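Aug 25, 2018

Second week of the Lirwood fit-out and I finally got the Zurovside schedule to line up with ours (only took me since July!). The client wants 8 more desks on the upper floor, so I moved the electrical walk-through up and sent Trelent the new drawings.

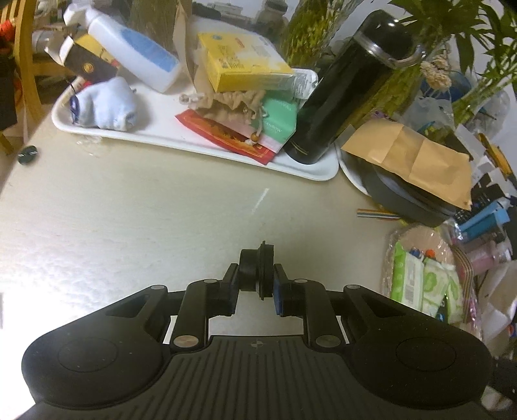 White tray and bottle, on the table.

Budget stands at 2726 against the 4000 we set for extras, so I'm pretty relaxed about it. Still waiting on the door hardware quote, though.
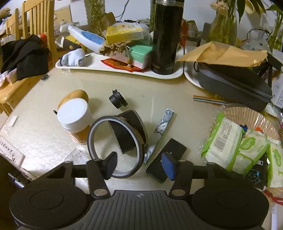
Lim wrote back that the walk-through is fine but they want 5 days' notice next time, and could we please send one drawing set instead of two. Fair enough, will do!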